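Stuldale Hall Kitchen Users — minutes, Mar 10, 2023

Present: 10. Apologies: 2. Last minutes accepted, no changes.

Hall hire — Flevari yoga group wants the later slot. Agreed, trial until end of April. Key deposit stays at $67.

Kitchen — cupboard labels still not done. Backlund quote for new tap recieved, too dear, get another. Users to wipe down counters and take rubbish home please. 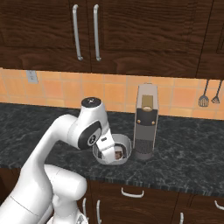 Kitchen counter, computer render.

Parking — Liselport Road side still muddy. Gravel held over to next budget.

Other business — tea urn needs descaling. Lost property going to the op shop if not claimed by teh next meeting.

Next meeting April, date to be emailed.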